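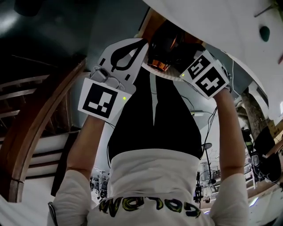 Reading time: 2 minutes

Chapter 4
Sampling and Sample Size

4.1 Introduction

Chapter 3 dealt with the summary of data already in hand. The present chapter deals with how such data are obtained. Most studies can't measure every member of a population. A part of the population is measured, and statements about the whole are made from that part. The part is called the sample. The rule by which it is chosen is called the sampling design.

Three terms are used throughout. The target population is the full set of units about which a statement is to be made. The sampling frame is the list from which units are drawn. The sampling unit is the single item on that list. The frame and the target population are seldom identical. Units missing from the frame have no chance of selection, and no increase in sample size corrects for their absence.

Consider the Molldale water survey, which returns in Sections 4.3 and 4.6. The town had 1000 metered households. Ximena Camacho and Iestyn Sayce drew 50 of them from the billing list and recorded daily use through the month of May. Of the 50 households drawn, 40 gave complete records. The response rate was therefore 40/50, or 0.80. Households on private wells didn't appear on the billing list and were outside the frame.

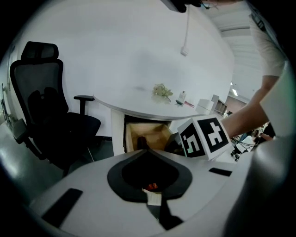 Two kinds of error must be kept apart. Sampling error is the difference between a sample value and the population value that comes from measuring only a part. It falls as the sample grows. For a simple random sample, the standard error of the mean is proportional to one over the square root of the sample size, so that halving the standard error requires four times as many units. The finite population correction, given in Section 4.4, modifies this rule when the sample is a large share of the population.

Nonsampling error covers everything else: faulty meters, missing replies, wrong entries, and gaps in the frame. It doesn't fall as the sample grows and may rise if field work is rushed. The ten incomplete records at Molldale belong under this heading.

Section 4.2 defines simple random sampling. Section 4.3 treats stratified designs, following the notation of Hjaltadóttir and Hiebert. Section 4.5 covers cluster sampling. Readers who haven't worked Exercise 27 of Chapter 3 should do so before starting Section 4.4, where its result is used without proof.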